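Family Life > Around the House > Toys
Sorting Small Toys Into a Cookie Tin
By Daiane Evangelista
May 2020
175 shares | 3 comments

Small toys are harder to keep in order than big ones. A stuffed bear has a place on the bed. A plastic corn cob the length of a finger ends up under the couch. The method on this page uses one empty cookie tin and 30 minutes, and a child can do most of it.

What you need

An empty cookie container, washed and dried. One with straight sides is easier to reach into than a round one.
A case with small compartments, the kind sold for beads or pills.
A plain cloth or sheet to work on. A grid pattern helps if you want to lay things out in rows, but any cloth will do.
A paper bag for things that are leaving the house.

Step 1. Bring everything to one surface

Go through drawers, coat pockets, the bathtub and the car before you start. Spread the cloth and tip everything out on it. Don't sort as you go from room to room, it takes twice as long. Small pieces hide inside bigger ones, so turn over every cup and pot.

Step 2. Put the play food in first

Toy food is what gets asked for most at our house, so it goes in the green cookie container. Corn, ring shapes, anything round. The pig is not food but my daughter wants him in there and I have stopped moving him. Long strings of beads go down the side last, with one end left up so they can be pulled out without emptying everything.
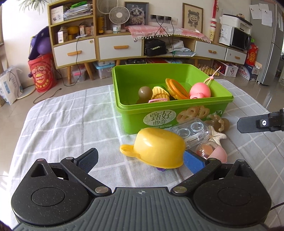
Zulmira Bragança wrote in to say that she tried play food and beads together and the beads knotted around everything within a day. She keeps hers in a sock. If your beads are on thin thread I would do the same. Thick ones have given us no trouble.

Step 3. Use the case for the tiny things

Hair clips, capsules, single beads and anything else that would sink to the bottom go in the compartments. One kind to a compartment if you have enough of them. We have a second case from Farnenine with a lid that snaps hard, and I keep that one for pieces a toddler should not get hold of. Check the age on the package if you still have it — a lot of small toys are not meant for children under 3.

Step 4. Decide about the things that are not toys

Shells, starfish, stones and the like get mixed in with toys and then get broken. A dried starfish loses its arms if a heavy toy lands on it. Ours came back from Nerkport in September and is kept out of the tin, on its own. Clear plastic bags should come off the cloth at this point too. Fold up the ones you will use again and throw out the rest.

Step 5. Place the figures one at a time

Plastic people need more care than play food. Arms and anything held in the hand are the first parts to snap, so don't drop figures into a full tin. Pick each one up by the body and look it over for cracks. Then lay it on top, with any long piece pointing up or along the side.
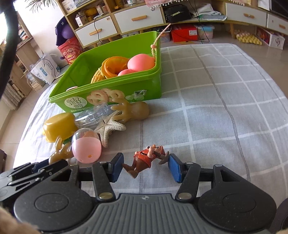 Step 6. Close up and label

If the lid won't go on, take something out. Pushing down on it bends the lid and then it never fits again. A strip of masking tape on the end of the tin is enough for a label. Write on the tape before you stick it down.

Step 7. Go through it again in 2 weeks

Whatever has not been touched can go in the paper bag. Ask the child first.

Comments (3)

Emerson Honorato
Does the paint on the tin hold up to washing? I have one I'd like to use but it smells of butter.

Daiane Evangelista
Warm water and a little dish soap, with a soft cloth. Leave it open overnight before you put anything in it.

Dalva Evangelista
You forgot to tell them to look in the laundry. I found two peas and a shoe in mine.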